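Skollen Kitchen Table Set

Search this repository Go to file

# Skollen: plates, mugs and a basket of corn

Skollen is a small collection of recordings of everyday kitchenware being put in its place on one table. It holds 357 recordings, each up to 12 seconds long, made at the Landlow site in February.

## What is on the table

The items stay the same throughout: round plates, a rack to stand them in, two mugs on a wooden mug tree, and two ears of corn on a woven tray. 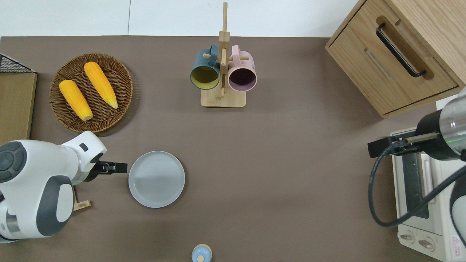

Plates are listed by colour in `items.csv`. Mugs are listed by their outside colour only, so a mug with a different colour inside still has one entry.

## Layout

The corn and its tray are labelled as one item, `corn_tray`. The toaster oven is labelled `oven` and has no task of its own. 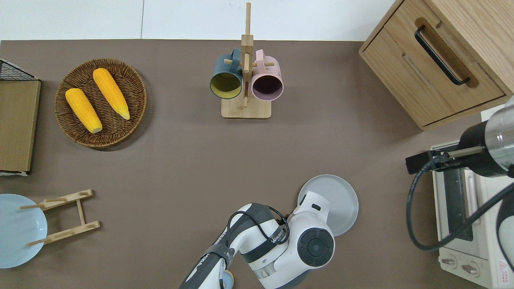
Corn on the woven tray, mug tree at the back, toaster oven on the right.

## Tasks

There are 3 tasks: `rack_plate`, `hang_mug` and `clear_table`. A plate counts as racked when it stands on edge in a slot.
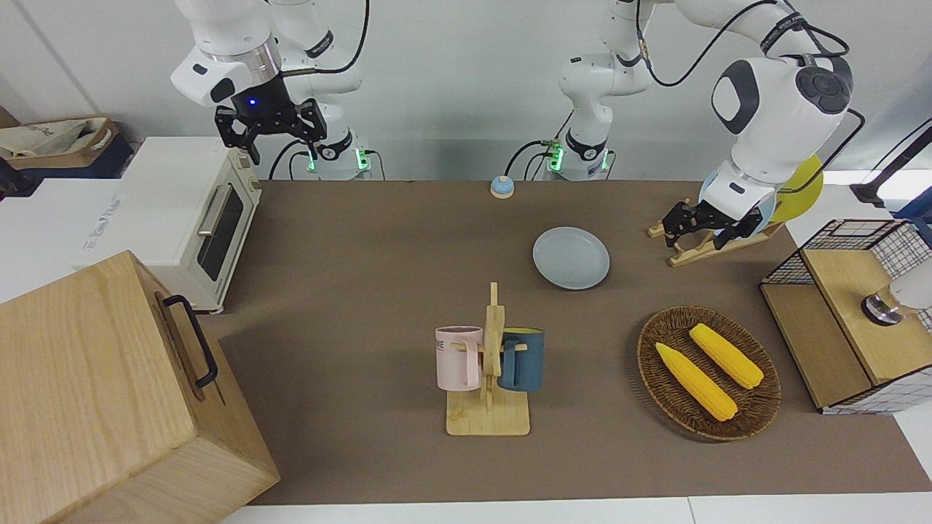 Yellow and light blue plates in the rack, grey plate flat on the table.

## Folders

Files are grouped by task, then by view. Views of the same recording share a number.

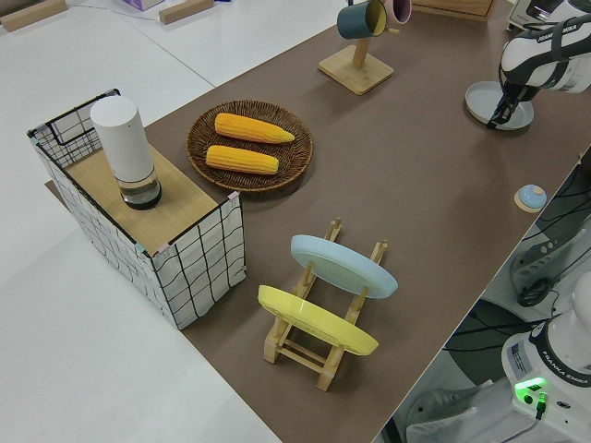
Labels were checked by hand. In 10 recordings the plate colour was entered wrongly; these are fixed in the Drerkmont release. Please use that one for new work.

Contact: Grimshaw data desk | © Grimshaw | Back to top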